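Okay, long-winded update for everyone who keeps asking how robotics club is going! We're deep into the tidy-up challenge, where the robot has to put a bedroom in order, and my 8 students have been living and breathing it since June.

Team name is Groltamora, by the way. Please don't ask me what it means, they voted and I was told to order the shirts.

The water bottle is this month's big project. Pick it up, carry it, set it down somewhere sensible — sounds like a morning's work, and we've now logged 1105 tries between the practice runs and the real ones. 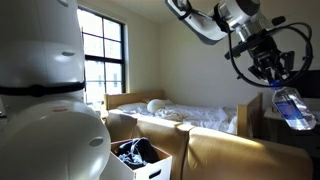
Pushpa Agarwal came by to coach and had the kids write down what they expected before every single run. They grumbled for 40 minutes and then started arguing over each other's guesses, which made my whole week.

Next up is clothes, and I'm a little scared of sleeves. We have 4 sessions left before the showcase at Mumside. Come say hi if you're nearby — the kids love explaining their code, so bring a snack!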